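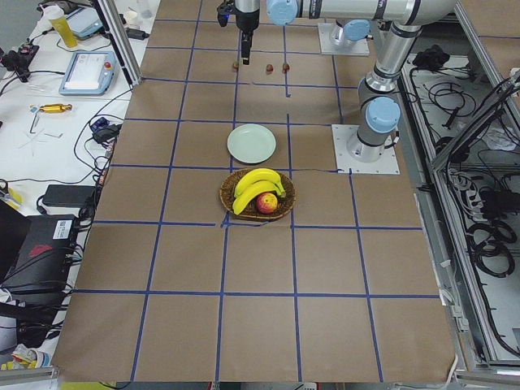
Fruit at Home in September: What to Keep Out and What to Keep Cold

Dear readers,

in my last letter I promised to write about storing fruit, and several of you have reminded me of it. So I do it now, when the apples are starting and the last peaches are still in the shops. I am not a food scientist. I have worked for six years in the shop of the Erkell orchard store, and most of what I know I learned from customers who came back to complain.

The first thing I want to say is about bananas. They give off a gas called ethylene when they ripen, and this gas makes other fruit ripen faster too. Apples also give it off, quite a lot of it. If you put both together in one bowl, you must be ready to eat them soon. In my house this is no problem, we finish a bowl in two or three days. If you live alone, I would keep them on separate shelves and buy fewer at one time.

Bananas do not like the refrigerator when they are green. The skin goes gray and they never become properly sweet. When they are already yellow with some spots, you can put them in the cold for a few days. The skin turns dark, but the inside stays good. My mother did not believe this until I peeled one in front of her.

Apples are different. They like to be cold, and they like the air to be a little humid. On the kitchen counter they become soft and mealy after a week or so, depending on the kind. In the refrigerator drawer, in a plastic bag with some small holes, many kinds keep for five weeks and longer. Please check the bag every few days and take out any apple with a soft place. 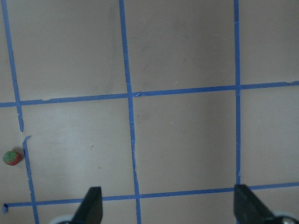
Pears are the difficult ones. They are picked hard, and they ripen from the inside to the outside, so when the pear feels soft in the middle it is often already too late. Press gently near the stem. If it gives a little there, eat it today or put it in the cold. I have lost many good pears by waiting for one more day.

Then there is the question of washing. I wash fruit only right before eating. Water that stays on the skin helps the mold, especially on grapes and berries. If you have washed too much, dry it well with a clean towel and eat it first.

A customer from Stevitz asked me what to do with too many soft apples. I cook them with very little water and no sugar. For 400 grams of peeled apples I take 2 spoons of water and a small piece of cinnamon stick. Keep the lid on, use a low flame, and stir now and then until they fall apart. It is good with oatmeal, and my neighbors eat it also with potato pancakes. You can freeze it in small jars, but leave some space at the top or the glass will crack. I have cleaned that freezer once and I don't want to do it again.

Soft bananas I peel, cut and freeze flat on a tray, and later I put the pieces in a bag. From frozen banana and a spoon of yogurt you get something very near to ice cream.
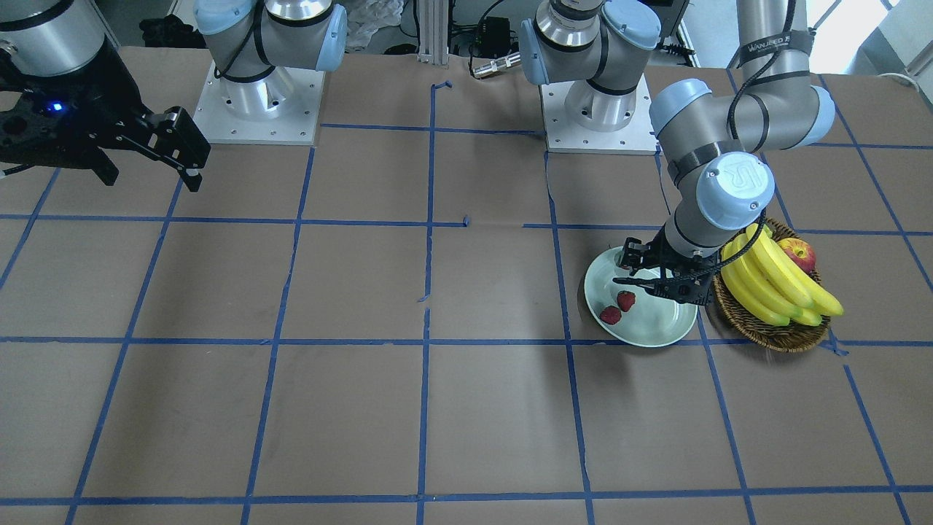

FROM THE SHOP

The early apples have arrived and we have them in small and large bags. The red ones are sweet and soft, better for eating now. The green ones are sour and stay firm in a cake. Please ask if you want to try a slice before you buy, we are glad to cut one.

Plums will be finished soon. If you need a bigger amount for jam, write to us in the morning, before we send the order to the growers.

Next month I will write about quinces, which many people buy for the smell and then don't know how to cut.

With warm greetings from the shop

Filed under: Kitchen Notes, Seasonal, Storing Food

© Erkell Orchard Store | Contact us | Unsubscribe | Back to top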